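3.2 Seating, surfaces and length of stay in branch reading rooms

The second part of the study looked at how long readers remained at a table once they had sat down, and whether the table itself had any bearing on this. Earlier work on branch libraries has mostly treated furniture as a fixed cost and has recorded visits at the door. Door counts say little about use. A reader who returns a book and leaves is entered in the same way as one who stays until closing.

Observations were made in the reading rooms at Pusilcombe and Bumcombe between January and March. Both branches were refitted under the Skurow program, Pusilcombe in the first round and Bumcombe in the third, and both kept part of their older furniture in use. Staff noted the time at which each reader sat down and the time at which the place was given up. Readers under 16 were left out, as were group bookings and the Tuesday language class. A total of 563 stays were entered. Stays shorter than 7 minutes were set aside as browsing and are reported separately in Section 3.4.

Tables were grouped by the color of the top (light or dark), by depth, and by whether the reader sat facing a wall, a window or another reader. Glare was noted by hand on a three-point scale. Figure 4 shows a white tabletop of the light group.

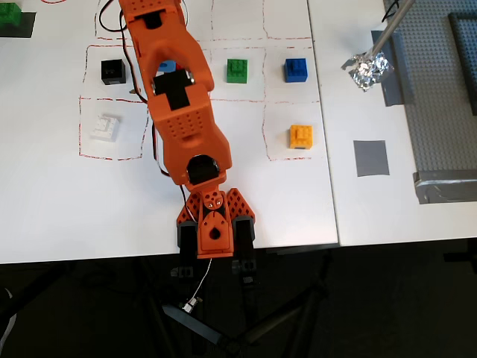

Figure 4. White tabletop, light group.

Marisol Montes objected at the review stage that color and depth could not be pulled apart in rooms of this kind, as the light tables were also the newer and deeper ones, and asked whether readers were simply choosing the places where they could spread out their papers. The point is a fair one. At Pusilcombe the two features overlap almost completely, and no separate estimate is offered for that branch. At Bumcombe four of the older dark tables are of the same depth as the light ones, and the comparison given below rests on those tables alone.

With depth held equal, the typical stay at a light table was longer by about 20 minutes. The difference was largest in the late afternoon and was small before noon. It did not depend on whether the reader had brought a laptop. Readers facing a wall stayed longer than those facing another reader at both branches, whatever the surface, and this effect was stronger than that of color.

These results differ in part from those of Huerta (2000), who found no effect of surface color in the Aguirre reading room. That room was lit from above by a single row of fixtures, and its tables had no individual lamps. In both of the present branches each place has its own lamp, which readers may switch on or off as they like. Lamp use was not recorded in the first month, and the figures for lamp use in Table 6 therefore cover February and March only.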